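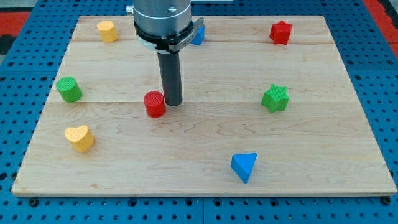
Week 4: Shapes, tops and the board they sit on

Okay, welcome back. These are the notes for the people who asked for them, plus the ones who were away, plus me, who will have forgotten half of it by next term. Last week was all about sanding (sorry about your arms) and this week we get to the fun bit, colour and texture on small blocks.

What we talked about first

I put the red cylinder up as our starting point and I'd like you to look at the top of it again. The cross-hatching is the part I care about. A plain flat top on a painted block is perfectly fine, but give it some texture and it catches the light, and small fingers go straight for it. The green cylinder over on the left is a similar size with a textured top as well, so colour does most of the work of telling the two apart. If you're making a set for matching games, that's a really handy pair to have! Same family, different colour.

The yellow heart is the one everybody wants to make first. Please don't. Hearts are hard. You've got the notch at the top, the point at the bottom and two curves that have to look like they belong to each other, and if you rush the notch it goes lumpy and you'll see it every time you pick the thing up. Make two cylinders and a hexagon, then come back to the heart when your saw hand has settled down.

The yellow hexagonal prism near the back looks a bit weathered and I like it that way. Fuseini asked whether we should be repainting blocks once they start to look like that, and my answer is only if it's going to a kid who chews things. A worn edge is a nice edge.

Hexagons without tears

Set your compass to the radius you want, draw the circle, then walk the compass around the edge without changing it. You'll land back where you started after six steps. Join the marks. Cut just outside the line and sand back to it, checking opposite faces against each other as you go. If your last step doesn't meet your first one, your compass has slipped — start again, it takes a minute.

Doing the cross-hatch

Practise on an offcut. I mean it, a whole offcut, covered edge to edge.

Clamp the block with the top facing up. Score all your lines in one direction, turn the block a quarter and score the second lot. Keep the pressure light on the first pass and go over it again if you need to. On a round block the knife wants to skate off at the rim, so finish each stroke a hair short and tidy the ends with the corner of a small file.

Paint goes on after the texture, in thin coats. Thick paint fills the grooves and you've lost the lot. I use the Lumik craft acrylics in class and let each coat sit for 15 minutes before the next, longer if it's humid. If you do clog a groove, leave it to dry completely and pick it out with a cocktail stick.

About the board

Quite a few of you wanted to know about the maple board under the blocks, so I'll repeat what I said. Look at the seams running across it, and then at that wavy grain. I find maple lovely for this sort of thing, pale enough that red, green and yellow all jump off it, and you can sort a pile of shapes without squinting. A dark board looks gorgeous in the shop and then you can't find your dark blocks on it.

If you're gluing up your own board from strips, alternate the growth rings, dry-fit everything before the glue comes out, and don't crank the clamps so hard you squeeze the joint dry. Scrape the squeeze-out while it's rubbery. For the final sand I stop at 240. Aldo Russo took his up to 2,000 last year and it was like glass, and the blocks slid all over the place.

For next time

Bring two cylinders, cut and sanded, unpainted. Bring your practice offcut as well, however ugly it is. Anyone who finishes early can have a go at the hexagon from the steps earlier in these notes.

We've got the room until 8, so I'd like to have brushes washed and clamps back on the wall by quarter to. The Serrano clamps go on the left-hand hooks.

Reading, if you feel like it: the chapter on small turned toys in the course binder. Skip the bit on varnish, we'll be using oil and I'll bring a tin.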